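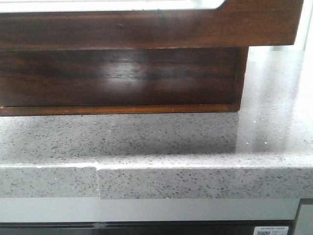

1/ I named paint and stain colors for a living for four years, first at Gretden and then at Coste, and people at parties still want to know how it works, so fine, a thread. The short version is that someone puts a chip in front of you and you have until lunch. Take the rail in the photo. You and I would call it brown. If you squint it goes from chestnut to nearly black along the grain, and at Coste that would have been two products with two names and a meeting.

2/ The first rule at Gretden was that the name can't describe the color. My first week I called a green "Green Pear" and it came back with a note saying "too much information."

3/ The second rule was no food that people have feelings about. Oatmeal is fine. Mustard is fine, weirdly. Liver went up to legal.

4/ We had a master list of every name ever used, over 4000 of them, in a spreadsheet that took a full coffee to open. Every name you thought of in the shower was already on it. "Quiet Harbor" was on it twice.

5/ Didier Lebrun ran the blues. He'd been on blues so long he wouldn't discuss anything else. You'd ask him to look at a beige and he'd put on his coat.

6/ Blues are the easy job, by the way. You get weather, water, birds, military uniforms, sadness. I was on neutrals. I got string.

7/ Things I named a beige: Flour Sack, Back Road, Second Envelope, Waiting. "Waiting" sold very well. I try not to think about who bought it.

8/ Then there was the Kirico line, a set of 17 grays meant for "the considered home." I laid all of them out on a Monday and by Tuesday I couldn't tell which ones I'd done. The winner was called Kirico Seven. After all that they went with the number.

9/ A reader once mailed us a letter, on paper, saying she had painted her hallway Hesitation and her husband wanted to know what the company was implying. It stayed on the fridge until I left.

10/ Rejected, with the actual notes I got back:
Damp Linen ("no")
Uncle ("whose")
Tuesday Soup ("see food memo")
Mild Regret ("marketing loves this, please stop")

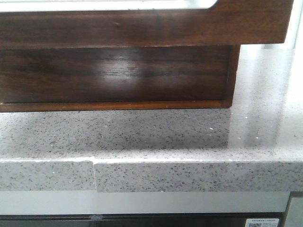

11/ Wood stains are a different department and a different type of person. Paint people lie to you about how you'll feel. Stain people lie to you about trees. Half the walnuts in the can aisle have never met a walnut, and there's always a "Heritage" something that was mixed for the first time in June.

12/ I got loaned to stains for a summer under Tamás Simon, who had a drawer of little stained blocks and would hand you one without a word and wait. If you said "brown" he took the block back and closed the drawer.

13/ He did teach me that a dark stain looks like three different colors depending on the grain and the lamp, so the name has to be vague enough to cover all of them. This is why they're all called things like Old Saddle. Nobody can prove you wrong about a saddle.

14/ My one triumph in stains was Funelard. It isn't a word. I made it up at my desk because I was hungry and it was late, and the sales people decided it was a village. Customers wrote in to say they'd been there. One said the bread was better before.

15/ Pay was okay. Everyone asks. You also get free paint, but only the discontinued stuff, so my first apartment was entirely in colors the public had voted against.

16/ Do I still do it in my head? Constantly. I was at the dentist last week and the wall was a Flour Sack. Mine! I wanted to say something but he had both hands in my mouth.

17/ Since a few of you asked in replies: yes, you can call the company and find out what your old color was named. Have the lid handy. No, they won't change it. Yes, people have tried, mostly after divorces.

18/ If you're stuck choosing, buy the small pot, paint a big square, and look at it at 7 in the morning before you've spoken to anyone. The name will have no effect on you at that hour.

19/ Somebody replied that their whole kitchen is Waiting. I'm so sorry. I'm also a little proud.

Contact | Terms | © All posts belong to their authors | Back to top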